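Drandska Heritage Office
Household Guidance for Residents of Historic Buildings
Revised 2 July 2018

The old town of Drandska contains 690 listed dwellings, many of them built against or directly into the former town wall. The following advice is intended for residents who carry out their own cleaning and minor upkeep. It covers tasks that do not require a permit. Work on the outer face of the wall, including the removal of plants, remains the responsibility of this office.

Kitchens and Stone Floors

Sweep stone floors daily with a soft broom and wash them with warm water and a small amount of neutral soap. Wring the mop well. Vinegar, lemon juice and bathroom descalers must not be used on limestone, as they etch the surface and the damage cannot be polished out by hand.

Grease near a stove may be lifted with a paste of plain white clay and water. Spread the paste to the thickness of a coin, cover it with a cloth, and leave it overnight. Old stains may need several applications.
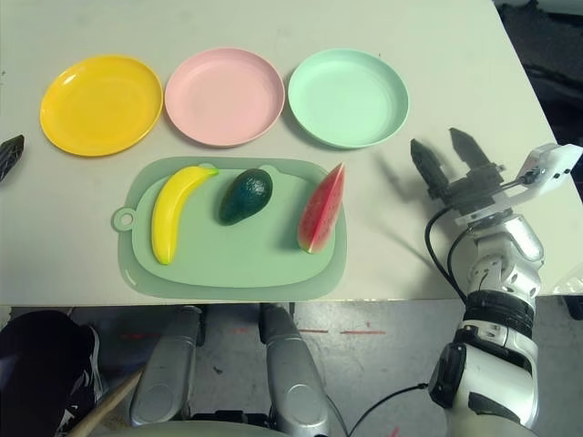
Residents should test any product, including those sold as safe for natural stone, on a spot behind a door or under a cabinet. Allow a full day before judging the result. The gray limestone found in Ladance Street is softer than the paving used elsewhere and marks more easily.

Wooden work surfaces fitted against a stone wall should stand slightly clear of it. A gap the width of a finger is enough for air to move. Do not fill the gap with silicone.

Damp and Ventilation

Thick walls take in moisture and give it up slowly. In most houses of this type, indoor humidity near 50 percent is comfortable for both the building and its occupants. An inexpensive meter placed on an inside wall, away from the sink, will give a useful reading.

Open windows on opposite sides of the house for a short period each morning. Heavy furniture should be kept clear of outside walls, and the space behind it checked in September before the heating is turned on. White powder on the stone is usually salt. Brush it off dry, collect it in a dustpan and discard it -- washing sends it back into the wall.

Impermeable paint and cement-based fillers are not suitable for these interiors. Limewash may be applied over existing limewash without a permit, provided the color is unchanged. Apply it in thin coats and dampen the wall lightly before each one.

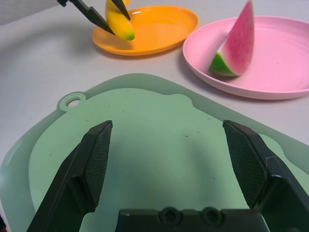

Windows, Doors and Ironwork

Sash cords should be examined once a year and replaced when frayed. A drop of light machine oil is sufficient for hinges. Candle wax may be rubbed along a drawer runner or the edge of a sticking door, and is preferable to planing, which often leaves a gap when the weather turns dry.

Original latches and nails should be kept even when broken. Place them in a labeled envelope with the name of the room and the position of the piece. Replacement parts for the common Dunder pattern latch can be copied from a surviving example, and repairs of this kind have taken up to 90 days to complete.
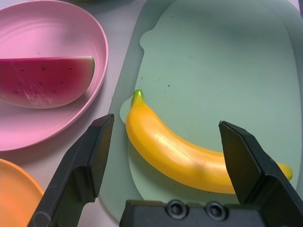 Light rust on interior ironwork can be removed with fine steel wool and a little oil, followed by a coat of clear microcrystalline wax. Wire wheels and sandblasting are not permitted on listed ironwork. Where old paint is flaking, stop work and ask for advice, as earlier layers may contain lead.

Small Repairs to Mortar

Residents may repoint interior joints over an area no larger than the palm of the hand. Use lime putty and clean sand. Rake out only what is loose, mist the joint with water, press the mortar in firmly, and keep it covered with damp burlap for six days.

Larger areas, and any joint where the stones themselves have moved, must be reported to the Rivera Gate inspection desk. Please bring a sketch or photograph showing the height of the damage above floor level.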